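Fio sobre o kit de dois braços da Vunolar, que estou testando na bancada desde outubro 🧵

1/ Tarefa escolhida: passar fruta picada da tigela pro copo do liquidificador. Parece bobagem, eu sei, mas é onde metade dos kits que já testei passa vergonha.

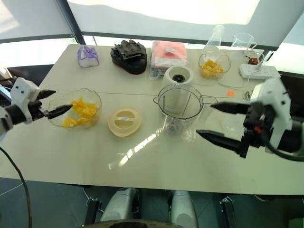 2/ Zinhle Engelbrecht já veio me perguntar se não dava pra comprar só um braço e economizar, porque pra encher um copo um bastaria. Dá, Zinhle! A Vunolar vende avulso. Só que aí você perde o melhor do kit, que é um braço firmar o copo enquanto o outro trabalha.

3/ Montagem: 90 minutos da caixa aberta até o primeiro movimento, com pausa pro café no meio. O manual é decente, mas a parte dos cabos foi escrita por alguém que nunca passou um cabo na vida. Deixem folga, muita folga, senão o braço puxa tudo quando estica.

4/ Os dedos são compridos e finos na ponta. Pra fruta em tigela de vidro eu gostei bastante – entram no monte sem precisar daquela manobra toda de inclinar a tigela. Pra coisa pesada não confio ainda.

5/ Agora o que me irrita: vidro e plástico transparente. O software de visão se perde com a borda do copo quando tem janela clara no fundo. Fechei a cortina e melhorou na hora. Abri de novo e lá foi ele tentar pegar o ar, todo convencido.

6/ Ensinar a tarefa é a parte gostosa. Você guia os dois braços, grava e repete. Com quatro demonstrações ele já fazia um movimento reconhecível (feio, mas reconhecível). No fim gravei 457, espalhadas em várias noites, e aí sim ficou com cara de coisa séria.

7/ Força da pinça: vem alta demais de fábrica. Manga madura vira purê antes de chegar no copo, o que no caso até adianta o serviço kkkk. Baixem no menu antes de começar, fica escondido em "avançado".

8/ Suporte: escrevi duas vezes. Na primeira, resposta automática. Na segunda fui atendido por Kyu-ri Chae, que me mandou um arquivo de calibração novo no mesmo dia e ainda explicou onde eu tinha errado. Nota dez pra essa parte.

9/ Preço: paguei 610 no par de dedos de reposição mais o frete, e achei salgado. O kit da Boiko, que testei antes, tem dedos bem mais baratos, mas a troca é um parafusinho infernal. No Vunolar é encaixe, clicou e pronto.

10/ Se eu compraria de novo? Compraria, pra bancada e pra aula. Pra deixar sozinho na cozinha, ainda não – fico do lado com a mão no botão de parada.

11/ Próximo teste é tampar o copo. Quem já tentou com esse kit me conta aí como resolveu o encaixe da tampa, que eu estou apanhando.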